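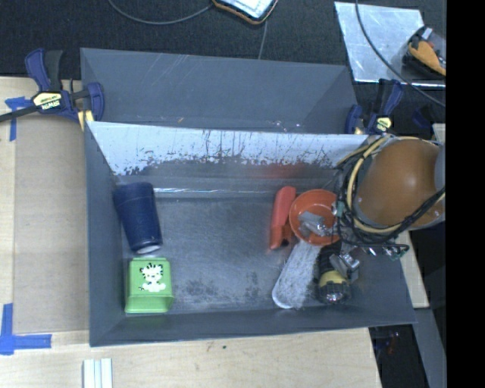

The odds-and-ends end of the house: a cup, a bowl, a tiger cub and a torch, all waiting for somewhere to live.

Every home has a place where things go when they have stopped belonging anywhere else. In ours it was the bottom of the hall cupboard, and for the better part of four winters I closed the door on it with my hip and got on with dinner. Then a torch rolled out onto my foot one evening in June, and I decided enough was enough.

I have since become a bit of a bore on the subject of small household things (my family will back me up on this). Big furniture is easy, because a couch knows it's a couch and goes in front of the telly. The trouble is all in the little stuff — the single plastic bowl that outlived its set, the navy cup that was part of a picnic once, the fluffy duster that gets used twice a year and sheds on everything it touches.

The method I've settled on came from a weekend workshop at Zeltano, the secondhand homewares barn out past Berkuvach, where I had only gone to look for a lamp. You take everything out and put it in something big and plain, with nothing else in it, and you leave it there for 48 hours. Whatever you go looking for in that time gets a proper home. The rest you have to think about, preferably with a cup of tea in hand and the radio on.

It's a lovely way to spend a slow couple of days, I must say! You see your belongings with fresh eyes when they're laid out in the open instead of tucked in behind the vacuum cleaner. Colours jump out at you. I had forgotten how cheerful an orangey-red bowl could be, and mine now sits by the back door holding pegs. A little green container with a white tiger cub on it is just the thing for hair ties, or for the crayons that would otherwise end up down the side of the car seat.

Torches deserve a paragraph to themselves. Keep one where your hand will find it in the dark, which in our house means a hook beside the fuse box, and check the batteries when the clocks change. A black one with a yellow band is easier to spot on a dim shelf than a plain black one, so favour a bit of colour if you're buying.

As for dusters, hang them up by the handle if they have one and give them a good shake outside first. Ours lives in the laundry now, next to the ironing board, and I've used it more since autumn than in all the years before.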